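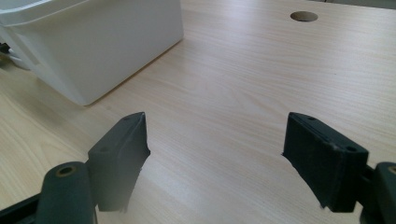

About Menzies Language School

Menzies is an independent language school in Morkton. We teach adults and teenagers from age 14. Courses run year round in Spanish, French, German, Portuguese and English as a second language. There is no long summer break, only a two-week closing in August and a short one over the winter holidays.

How we started

The school began as an evening Spanish class above the old Flera shoe store on the main street. The class met on weeknights, and students shared one set of textbooks. When a second class was added for French, the room was too small, and we moved to our current building on Zamel Street. We kept the name of the first landlord's shop bell company, Menzies, which was still painted on the door when we got the keys. Changing the door would have cost more than changing our letterhead.

Who studies here

This term 153 students are enrolled. Most live in Morkton or one of the towns along the river. Many are learning for work, mainly in shipping, nursing and hotels. Others have family overseas or are getting ready to move. A fair number are retired and have been with us for years, going up a level, dropping back when they feel rusty, then going up again.

English students come from many different backgrounds. Some read and write well but have not had much practice speaking. Some are the other way around. We place them by a short interview and a writing sample, and they can change groups during the first 2 weeks of a course at no charge.

How classes work

Group classes meet twice a week, in the morning or the evening. Each session is 100 minutes long with a short break. Groups are kept small enough that every student speaks in every class. Teachers use the language being taught from the first lesson, with English for grammar questions when it saves time.

Homework is given after each class and takes less than an hour. It is marked by hand and returned the next session. We do not use an app for it, although we have been asked. Students who miss a class can pick up the handouts at the front desk or have them mailed.

Private lessons are available on weekdays and on Sunday mornings. They can be booked singly or as a block. Students preparing for an outside exam usually take a group class along with a few private lessons near the test date. We do not run exams ourselves.

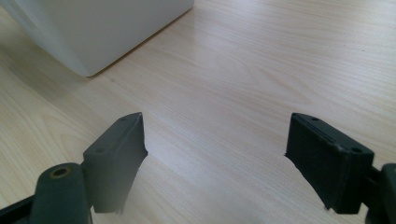

A tabletop with a white container at Menzies.

The library

Our lending library holds 2261 books, magazines and recordings. The largest section is Spanish fiction, followed by French. Graded readers are on the lower shelves and are marked by level with a colored dot on the spine. Current students may borrow three items at a time for up to a month. Former students can keep borrowing for a small yearly fee.

We accept donated books in any language we teach. Please call before bringing more than one box. We cannot take encyclopedias or textbooks with the answers filled in.

Our teachers

All of our teachers have a teaching certificate and have lived in a country where their language is spoken. New teachers sit in on classes for a full term before they lead their own. Most stay with the school a long time, so students often have the same teacher for several levels.

Fees and enrollment

Fees are charged by the term and include all handouts. Textbooks are extra and can be bought at the front desk, new or used. A payment plan is offered for group classes. Fees are returned in full if you withdraw before the second session.

Enrollment for the fall term opens in April. You can sign up in person or by phone. First-time students should allow half an hour for placement.

Visiting us

The school is on Zamel Street, across from the bus depot. The entrance is at the side of the building, and there is a ramp from the parking lot. You are welcome to sit in on one group class before enrolling. Call the front desk to arrange a time.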